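Dye notebook, Saturday, February

Second go at the iron grey on the Clorkilbridge fleece yarn. Last week's skeins came out streaky at the tie points, so this time the ties are looser and only three skeins went in the pot.

Dry weight of the three skeins together 191 g. Scoured in the big pan with a capful of the Vogler wool wash, left to cool in the pan, rinsed twice. Water from the outside tap again. The kitchen tap gives a browner grey and I'd like to keep to one source until this is settled.

Oak gall liquor: the jar from January, strained through muslin. It had a skin on it, lifted off with a spoon, smelt normal. Topped up with 700 ml of fresh. Wool in at 9.40, brought up slowly. Meant to hold at 80 but the Esell ring overshoots on anything above 4, and when I came back it was reading 88. Turned down to 3 and lid off. No felting that I can feel, though the middle skein is a touch harsher than the other two. Could be the yarn.

Took the wool out at 10.50 and added the iron already dissolved, then stirred well before putting anything back. Half the amount in the Pumitz recipe. Their full dose makes the fibre brittle, see the mitten cuffs from autumn, which have now gone at both thumbs. Grey came up in under five minutes. Pulled the first skein at ten, second at fifteen, third at twenty five. Not much between the last two. Fifteen is enough.

Rinsed until clear, hung in the porch.

Also looked again at the knitted samples. The commercial charcoal is still the one to match.
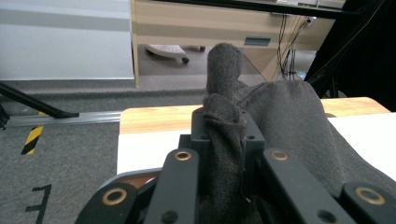

Ours leans blue beside it in daylight and is close to right under the lamp. A short dip in walnut before the galls might pull it back. There is one bag of husks left in the freezer, so a small test first, 20 g at most.

Rub test on last week's swatch: slight mark on white cotton when damp, none dry. Needs a longer rinse, or a soap wash at the end.

To do: new thermometer clip. Label the gall jar properly, the ink has run. Ask Clorkilbridge if the next batch is from the same clip. Cost so far 158 for the winter including the pan, so no more buying until the cushion order is paid.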